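Zisdale Stranding Records, data card
Maintainer: Matěj Polák
Last revised: 2019-12-08

What this is

A table of 105 reports of stranded seals and small whales along the Zisdale shore, typed up from paper forms. Please read the section on gaps before you plot anything. A map of these points mostly shows where people walk their dogs.

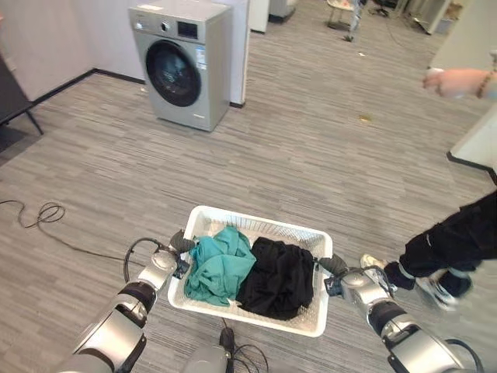

Each row has a report number, beach name, species as written by the caller, length in feet, and outcome. Species names were left alone. I have doubts about many of them - "baby whale" appears in rows that I would bet are porpoises - but I wasn't there and I won't correct a form from my desk.

Known gaps

Only 86 rows have an outcome. The other forms say nothing, and blank does not mean the animal lived. The Omau beach forms were filled in after the fact, from memory, and the lengths are suspiciously fond of round numbers. In 30 rows the length is missing.

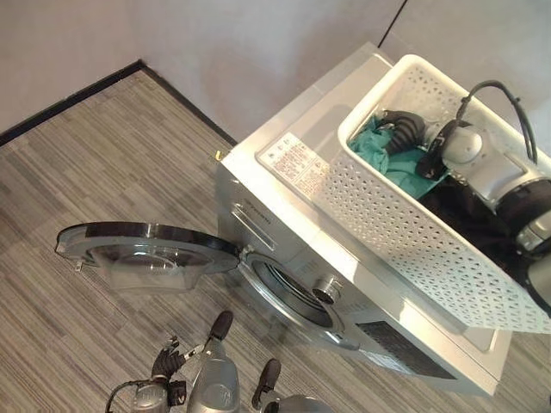 November looks like a bad month for seals. Maybe it was. It is also when the Ďurica hotline number went up on the parking lot signs, so I would want a second year before claiming a trend.

Files

strandings.csv, the table
beaches.csv, names and spellings, including 2 that may be the same beach

Use

Free to reuse with credit. The Heltetti summary drops every blank outcome and reports a survival rate from what remains. I don't trust that figure and it is not included.

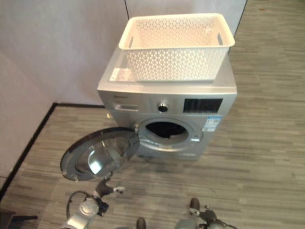

White basket on top of a silver front-loading washing machine.

Corrections are welcome if they come with the form number.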